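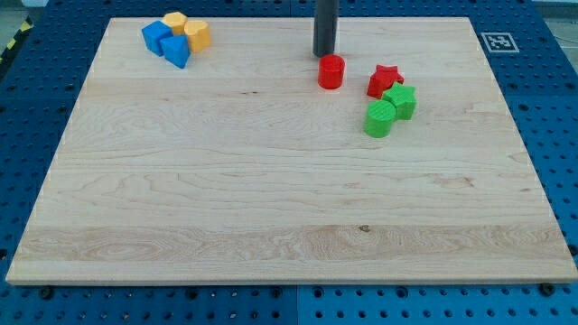 Pale board with a small dark knot near the lower middle.

Search the forum Enter keywords Go

Berkgate Residents' Forum > Village Hall > Replacement of the hall floor

hall_secretary
Members are asked to comment on the proposal to replace the floor of the main hall at Prondirside. Two options are before us. The first is solid maple, supplied and laid by Presel. The second is to sand, repair and reseal the existing boards, which were put down with the building. The hall would close for 15 days under the first option. Comments received by the end of July will be put to the trustees.

Josué Siqueira
I write on behalf of the badminton section. Our members support the first option. The present boards have been sanded twice already and the tongues are showing along the stage side. A third sanding would leave very little timber above the joint. We would ask that the court lines be included in the contract and not left to a later date, as happened with the car park.

nicholas_lane_13
With respect to the previous contributor, the hall is used by badminton on two evenings and by everyone else for the remainder. The Nicholas Lane households pay the same hall levy as the sports sections. Repair should be considered properly before good timber is taken to the tip. Has anyone obtained a written opinion on the thickness that remains?

hall_secretary
A written opinion has been obtained. It gives 4 mm above the tongue at the thinnest point, beside the kitchen door. A copy is on the noticeboard in the porch.

tea_dance_pm
The dancers wish it recorded that maple is acceptable to us provided the finish is not too slippery. We were not consulted on the last sealant and two of our members stopped attending. Could a sample of the finish be left in the hall for people to try in their own shoes?

Josué Siqueira
I have no objection to a sample. I would point out that a sports seal is made with grip in mind and should suit both groups.

nicholas_lane_13
I have now read the opinion in the porch. It states that local repair is possible everywhere except the strip by the kitchen door. That is not the same as saying that the floor is finished. I maintain my objection and request that it be passed to the trustees in full.

hall_secretary
The objection has been noted and will be passed on in full. Presel has been asked for a finished sample. Please report any loose boards to the bookings desk before 6 pm.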